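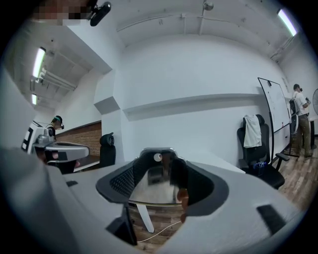

## Sorting the back office, a thread

**1/**
We've had the use of the back office since February and until this week it was a place to put things down. I've started sorting it properly. Posting as I go, mostly so I remember what I decided.

**2/**
Good points first. Plank floor, white walls, a bit of brick with a dark wood rail on top. The ceiling steps up in one corner and you can see the white beams and pipes. I like all of it and none of it is changing.

**3/**
Bad points. Cables on the floor, chairs wherever they were last sat in, and a ledge along the back wall that collects post if you let it.

**4/**
Cables. A thin white one was running over the boards near the white desk. White cable on a wood floor is easy to see, but you still catch your foot on it. I've bought stick-on clips from Trerkau and I'm taking it down the back of the desk leg and along the skirting.

**5/**
The clips say to wipe the surface and wait an hour before hanging anything on them. I waited ten minutes the first time and they came off overnight. Did them again and waited the hour. Holding so far.

**6/**
Chairs. Black office chairs, arms on at least one of them. The one against the wall has a white towel over the back and headrest. The towel stays. The headrest gets sticky in warm weather and a towel goes in the wash, a chair doesn't.

**7/**
If you're going to do the towel thing, use a bath towel. Hand towels slide off as soon as you lean back. Wash at 40, no softener.

**8/**
Looked at new chairs. The Branden I wanted is £203 and the one everybody recommends is more than £400. For now I'm cleaning the castors on the old ones. Turn the chair over, pull the wheels straight out, cut the hair and thread off with nail scissors, push them back in. Takes a quarter of an hour a chair.

**9/**
Desk. White top, white legs, shows every mug ring. Washing-up liquid and warm water gets most of it. Bicarb paste for the old ones, left for five minutes and wiped off with a damp cloth. Don't use the green side of the sponge, I've dulled a patch doing that.

**10/**
It's also going to move 13 cm out from the wall so I can get the hoover nozzle behind it. Measured twice. You still get past the brick bit without turning sideways.

**11/**
The ledge. I was going to put plants on it. Then I thought about watering plants over a desk and changed my mind. It's getting a Lui desk lamp at one end and nothing else.

**12/**
Paper. Two boxes of old Datanura invoices, 526 sheets according to the shredding place, who charge by the sheet. All gone now. Should have done that before I bought a shelf to put them on.

**13/**
Question about the floor. The boards have gone a bit grey where people walk. Can I just wash and oil that part, or does it have to be the whole room? I don't want a shiny stripe from the door to the desk.

**14/**
Had a few replies saying whole room. Fine. That means everything out, so it'll be a Friday when it's quiet. I'll put the oil I end up using at the bottom of this thread.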